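Semix opens its gripper comparison to outside labs

Four months of side-by-side finger testing come down to one shared set of everyday objects

KAKMONT, January - Semix, the automation test group based in Kakmont, is publishing the first results of its Sarano comparison, a bench study that puts parallel grippers through the same household tasks on the same two-arm station. The full tables, the task sheets and the controller settings are free to download, and outside labs are warmly invited to run the tasks on their own arms and send back what they find!

The study covers 3 sets of gripper fingers, and each set made 900 attempts. The tasks are simple to write down and surprisingly hard to do well: pick up a mug by the handle, lift a flat pad off a table, take a wrench from the edge of a rack and set it down again. Every attempt was logged with the wrist camera view, the head camera view, the finger opening and the motor current, so a reader can go straight from a number in a table to the moment it came from.

"We had a strong hunch that the widest fingers would win everything, and we were wrong, which made for a wonderful week in the lab," said Lempi Juntunen, who leads the Sarano study. "The narrow set with the crosshatched pads did best on mug handles by a clear margin. On flat things it struggled. I could talk about flat things all day."

Pad texture turned out to matter more than closing force in the mug tasks. Raising the force helped the smooth pads a little, then stopped helping, and at the top setting the mugs began to turn in the grip. The textured pads held at the lowest force tested. Flat objects told a different story - there the shape of the fingertip decided most of the outcome, and a small change in approach angle was often enough to turn a miss into a pick.

The second half of the study compares two controllers. One is the stock position controller. The other, called Karras, was written in house by Markos Katsaros and Iason Xenos and adjusts the approach from the wrist camera during the last stretch before contact. Karras needed fewer second tries on the mugs and was slower on nearly everything, and both facts are in the tables. Katsaros is already at work on the speed. A separate run of 334 attempts with the head camera switched off is included too, for groups that only have a camera at the wrist.

"What I like best is the failure log," said Xenos. "Each miss has a short note written by the person at the station. Some of them are very short."

The objects were picked to be easy to find in any town, and the task sheets list sizes and weights for each one. Labs that join before the next round will receive a printed layout mat and 200 blank log forms, plus a call with the Semix team to go over setup.

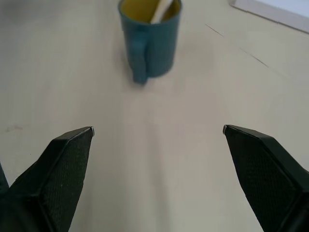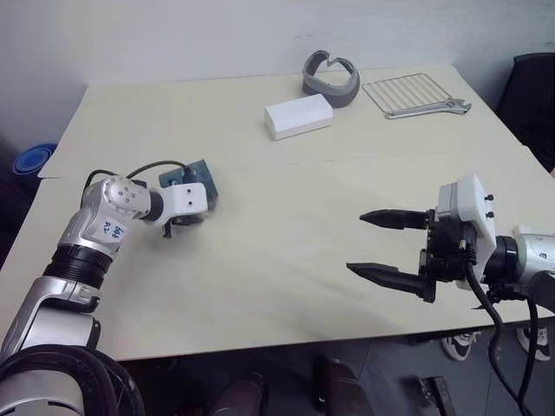 Can a lab with only one arm take part in the next round?

Most of the tasks need just one arm, so a single-arm station is welcome. The two-arm tasks are scored in their own table, and leaving them out does not affect the rest of a lab's results.

Press contact: Lambros Theodorakopoulos, Semix, Kakmont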